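A sorting arm should be sold by the awkward bottle

Every few months a firm offers our depot a robot that will sort the drinks containers for us. The latest is Wandar, a bench-top package from Stikulon: one arm, a gripper, the software and a year of support, paid for by the month. I run the container return at Lo Presti, and I think Wandar is a decent product being sold in the wrong way.

The sales sheet leads with speed. It promises 154 containers an hour. Our people do more than that before their first tea, so the figure does it no favours. What I want to know is what the arm does with a bottle that is half full, or a can somebody has trodden on, and the sheet has one line on that.

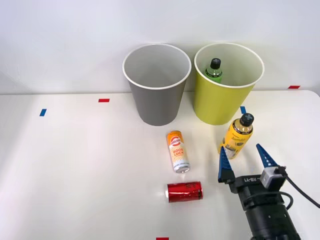 A bottle and two cans on the bench, with the two bins behind.

To be fair to Stikulon, the trial task is a sensible one. Plastic and metal are what we get most of, and they come to us mixed. People return bottles with drink still in them, whatever the notice on the door says, and a full bottle is a different thing to lift from an empty one. Any trial that uses only clean empties is a waste of a morning.

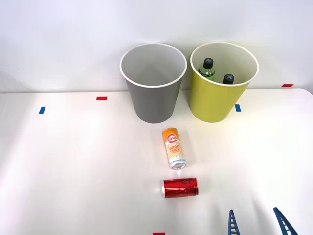
Cans are where I would press the salesman hardest. Bottles tend to have a neck and a cap, and they will often stand up by themselves. Cans roll, and they end up pointing any way they like. A slim one and a short red one, both on their sides and lying nearly at right angles to each other, make a fair small test, and I would ask for plenty more like it. I would also ask for them touching, stacked and wedged under a bottle, as that is how they come out of a sack.

Thirumalai Kamath, who keeps our accounts, takes the other side. He says I am asking a machine to do in its first month what took our staff a season to learn, and that we should judge it on the monthly cost alone. By his sums the package pays for itself if it runs 43 hours a week without someone standing over it. I accept the sums. My trouble is with the last part.

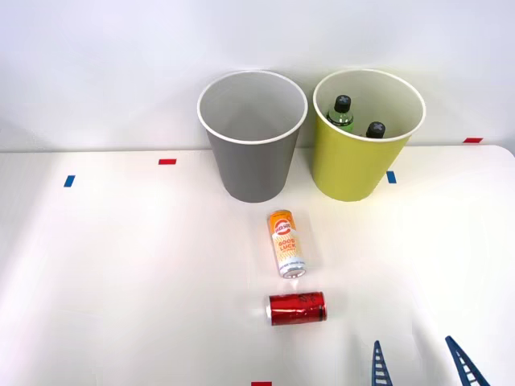 A machine that needs a minder has not saved us a wage. When we tried the Fevatov unit in November, it handled 162 containers one afternoon and stopped for help more than 100 times. Most of the stops were short. Each one still meant someone walking over, clearing the bench and pressing a button, and by four o'clock they had stopped going back to their own work in between.

So my advice to Stikulon is to put the stops on the front page. Tell me how often the arm gives up, on what, and how long it takes to set right. Let me bring my own sack of returns and tip it out on your bench. If the answer is poor, I would still like to hear it — a slow arm that I can leave alone is worth paying for, and I would sign for a year of that tomorrow.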